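**Tool library: what's changing before winter**

The Gamville tool library has been going long enough that the shelves no longer match the catalogue, and the catalogue no longer matches what people borrow. We spent most of April sorting that out. The new arrangements start May 3, 2025 and run until the end of July, when we'll look at the loan records and decide what to keep.

**Loan periods**

The standard loan is now 16 days. It used to be two weeks, which meant anyone who picked up on a busy day had to bring things back on an equally busy one. Power tools, ladders and the two tile saws are included. The floor sander and the carpet cleaner stay on a three-day loan and still need to be booked by phone.

You can renew once if no one has a hold on the item. Renewals can be done by email, but please put your membership number in the subject line. We had several last month with no number and no name, and those tools went down as overdue.

**Fees**

Membership stays at $20 a year for a household. Late fees are a dollar a day for hand tools and three dollars a day for anything with a motor. Blades, sandpaper and drill bits are still sold at cost from the drawer by the front desk. Masonry bits are out of stock until the next order comes in from Granex, likely early June.

**The catalogue**

We now have almost 2,000 items on the list, counting sets as one item each. Of those, 135 hadn't gone out in three years. Most were duplicates: claw hammers, hand saws of middling quality, and a great many putty knives. The better ones have gone to the shed at the Moltbridge community garden, and the rest will be on the giveaway table by the door through May. Take what you like. You don't have to be a member.

The old card drawers are gone. If you liked browsing the cards, there's a printed list in a green binder at the desk, sorted by job (plumbing, drywall, garden, bikes and so on) instead of by tool name. A few things appear under more than one job. The pipe wrenches are under both plumbing and bikes, for reasons that made sense when we were doing it.

**Returning tools clean**

This is the one that takes up the most time at the desk. Concrete, thinset and paint need to come off before the tool comes back. Mixing paddles and trowels are the worst for it. Once mortar has set on a trowel it takes half an hour with a scraper and the edge is never as straight afterward. Please rinse them the same day, dry them, and wipe them with a bit of oil if you're keeping them overnight. Garden tools should have the soil knocked off. Mowers should be returned with the tank empty.

If something breaks while you have it, bring it back anyway and tell us. We don't charge for ordinary wear. We'd much sooner know about a frayed cord than have the next person find it.

**Workbench hours**

The Babalola Street workshop is open to members in the evenings again, from six to nine, with both vises and the drill press available. Bring your own eye protection and closed shoes. Sweep up when you're done, and put offcuts longer than your forearm in the rack — shorter ones go in the kindling bin.

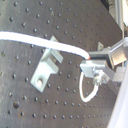
Can I borrow a tool for a friend who isn't a member?

The loan stays under your membership, so you're responsible for getting the tool back on time and in working order, but we have no rule against someone else using it. The chainsaw and the floor sander are the exceptions. Only the member who signed for them may run them, and that member has to have done the short orientation at the desk.

**Donations**

We're still looking for clamps of any kind, a working wet/dry vacuum, extension cords with intact ground pins, and a stepladder taller than six feet. We can't take any more hammers, gas cans, or tools with the safety guards removed. Please don't leave donations outside when we're closed — a box of good chisels sat through two days of rain in March and most of them were past saving.

Snow shovels and ice scrapers still out on loan from the winter are due back by the end of the month.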